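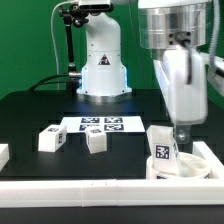
Search this site
Enter keywords

5th March
By Farhad Zarei

The governing party in Puvham has once again let its leadership choose a candidate whom the local branches did not want. I think this is a mistake, and it will cost the party more than one seat.

The facts are not much in dispute. Members in Puvham met in October and voted for Deolinda Neves to stand for the district council. There were 1,923 members entitled to vote and she won comfortably. The regional office then set the result aside, citing irregularities at 2 of the polling places, and put forward a man who lives in Prulteck and had not taken part in the contest at all.

If there were irregularities, members should be told what they were. So far they have had a letter of four lines. The office says a fuller report exists but is confidential. A party that asks the electoral authority to publish every return from every village can surely show its own people a report about two halls.

Supporters of the decision make one fair point. Branch votes can be bought, or packed with new members signed up the week before. It happened in Taheri at the last election, and the candidate who came out of it was a disgrace. But the answer there was to close the register earlier, and that was done. The Puvham vote was held under the new rules. More than 400 people queued at the main school in the rain, some of them until after dark, and they followed the procedure they had been given.

Neves herself has behaved well. She has appealed and has told her supporters to stay in the party while the appeal is heard. Some have left anyway. The branch in Zondness has lost 100 members, and the people who go first are usually the ones who put up the posters and drive older voters to the polls.

I have heard it said that voters don't care how candidates are picked. Perhaps most don't. They do notice when the person on the ballot paper can't say where the clinic is, or has never sat through a meeting about the bridge. That was the complaint on the doorstep last time, and the party lost two wards over it.

The appeal panel should do one of two things. It can publish the evidence and order a fresh vote, open to the same members and properly watched. Or, if the evidence is thin, it can restore the result. Either would be over within a few weeks – there is still time before nominations close. Leaving things as they are would only hand the opposition its leaflet.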